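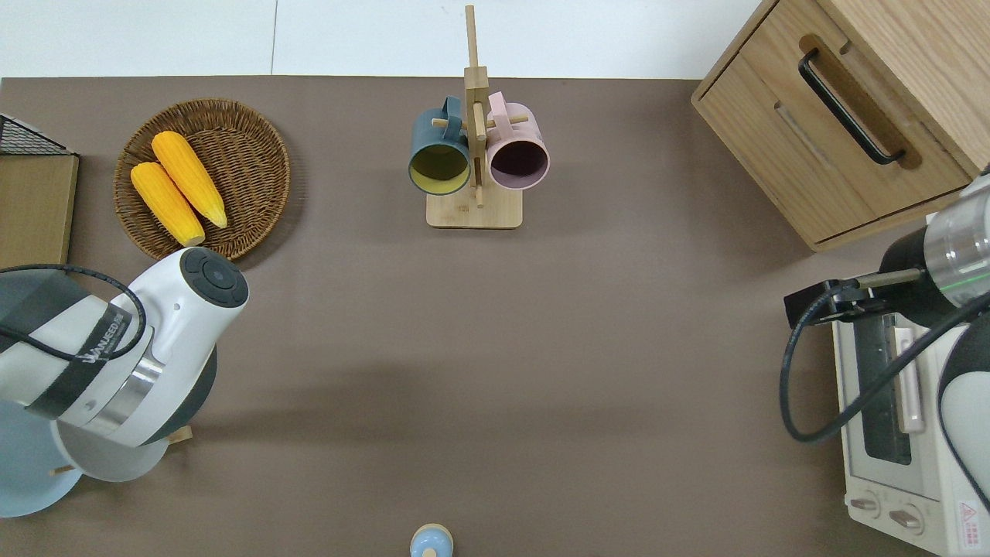 Winter Soup Swap Is Back, and It's Bigger

December 2, 2022

If you came to the swap last winter you already know why I'm excited, and if you didn't, please let me talk you into it. The Vamcombe Soup Swap returns in February, in the big room at the Plidel Street hall, and we have space for 57 cooks this time. Last winter we squeezed in 22 and people were balancing quarts on the windowsills.

The idea is simple. You make one big pot of soup at home, freeze it in six one-quart containers, and bring them along. Everybody says a few words about what they made, we draw numbers, and then we go around the room choosing, one quart at a time, until all the soup is gone. You go home with six quarts of soup that somebody else made. Six different dinners! I ate from my freezer well into spring and I am still thinking about a white bean and smoked paprika one that I picked only because the number I drew was terrible and it was nearly the last thing left.

A few things have changed since last time, so read on even if you're an old hand.

Containers

Please use straight-sided quart containers with lids that screw or snap down firmly. Leave an inch of room at the top, as soup swells when it freezes. We had two cracked glass jars last year and one of them was a beautiful borscht, so no glass this time, please. If you don't have containers, we bought a sleeve of them and you can pick up six from the hall office during open hours. They're free, and we'd love it if you brought them back washed.

Freeze your soup at least two full days ahead. A quart takes longer to freeze in the middle than you'd think, and a crowded freezer slows it down even more. Cool the pot before you fill anything. I divide mine between two wide pans and set those in a sink of ice water, stirring now and then, and it's ready to pack in less than an hour.

Labels

Every quart needs a label with the name of the soup, everything that's in it, your name, and how to finish it. That last part matters more than people expect. If your soup wants a squeeze of lemon, or a splash of cream, or a handful of noodles added at the end, write it down! Chibuzor Tamuno brought a pepper soup last year with a little card tied to each lid that told you exactly how long to heat it, what to eat it with and what to do if it was too hot for you (add more broth, do not add milk). Those six went in the first round. I've stolen the idea and will be tying cards to everything from now on.

Please list broth, too. "Vegetable soup" made with chicken stock isn't something our vegetarian neighbors can take home, and a few folks were caught out. Same for flour used as a thickener, and for fish sauce, Worcestershire, and peanut butter. Write it all down and let people decide.

What freezes well, and what doesn't

I get this question more than any other, so I did some testing this fall, and my family has been very patient.

Bean soups are wonderful. Lentil, split pea, black bean, chickpea with greens: all of them come back just as good or even better. Tomato soups are great if you leave the cream out and let the next person add it. Squash and carrot purees are close to perfect, and a fast whisk fixes any graininess. Chili is welcome and counts as soup. (We had a discussion. It counts.)

Potatoes are the tricky ones. Big chunks turn mealy and a bit wet. If you're making chowder, either mash the potatoes right into the base or cut them very small and stop cooking while they still have some bite. Corn, on the other hand, freezes beautifully, and a corn chowder made mostly of corn with just enough potato to thicken it was one of my favorite tests. Simmer the bare cobs in the broth for half an hour before you start. It gives you a sweetness you won't get any other way. Out-of-season corn does fine here, and so does a bag of frozen kernels.

Pasta and rice go soft and drink up all your broth. Leave them out and put "add cooked noodles" on the label. Barley and farro hold up much better. Dairy tends to split, so save it for the end. Fresh herbs go dark, but they still taste good, and I'd keep them in for anything with a long simmer.

My chowder, since three of you asked

This makes enough for six quarts, with a bowl left for the cook. You'll need a very big pot, or two medium ones.

Cook four large onions and six stalks of celery, all chopped small, in a stick of butter with a good pinch of salt. Go slowly. You want them soft and sweet, with no brown edges, and that takes a good 20 minutes. Stir in a tablespoon of mild smoked paprika, two bay leaves and a few sprigs of thyme. Add four quarts of corn cob broth or vegetable broth and five medium potatoes, peeled and cut very small. Simmer until you can crush a piece against the side of the pot with a spoon, then add four pounds of corn kernels and cook five minutes more.

Fish out the bay and thyme. Blend a third of the soup until smooth and pour it back in. Taste for salt, then taste again once it's cooler. Cool, pack, freeze. On the label: "Warm slowly. Stir in half a cup of cream or oat milk per quart. Good with chopped chives and lots of black pepper."

Swap the butter for olive oil and it's vegan until the last step. A chopped jalapeño with the onions is very nice too.

How the day runs

Doors open at 1:30 for drop-off. Bring your quarts in a cooler or an insulated bag and keep the lid on until we call your row. We'll have chest freezers along the back wall, on loan from the folks at Plerora, the grocery on the corner, who have been so generous to us. The telling of the soups starts at 2:00. Keep yours under a minute, please! With this many cooks I'll be ringing a bell, and I'm going to enjoy it.

Choosing begins right after. In the first round we go from the lowest number to the highest, then we turn around and come back the other way, so a bad number in round one is a good number in round two. You may not take your own soup. Trades are allowed once all the choosing is done, and some of the best bargaining I've ever seen took place by the coat rack last year.

There will be a warm pot of something on the stove for everyone, plus bread from Ghiță Bakery, who are sending over their seeded rye and the soft potato rolls. Bring your own mug or bowl and a spoon. We'd like to get through the afternoon without a single paper cup. Kids are welcome and don't need a number.

Soup for neighbors

New this year! We're asking each cook to think about making one extra quart for the hall's neighbor freezer. Anyone in Vamcombe who's recovering from surgery, home with a new baby, or just having a rough month can take from it, no forms and no questions. Mild soups with short ingredient lists are the most useful. Please mark the lid with an N so it doesn't get chosen by mistake.

We're also passing a jar to help pay for a freezer of our own. The fund stands at $1,160 so far, thanks to the fall bake sale and some very kind envelopes, and the model we want costs $2,149 with delivery. If you have a lead on a good secondhand upright one, tell us!

Signing up

Put your name on the sheet in the hall lobby or call the office and we'll add you. Tell us what you're planning to make if you know, so we don't end up with a dozen minestrones, though I'd eat every one of them. First-timers are very welcome, and you don't have to be a fancy cook. One of the quickest picks last year was plain chicken and carrot.

If you'd like to share a big pot with a friend, go ahead and sign up as one cook with two names. You'll split the six quarts however you like on the way home.

The sheet is up now, and a pencil is tied to the clipboard.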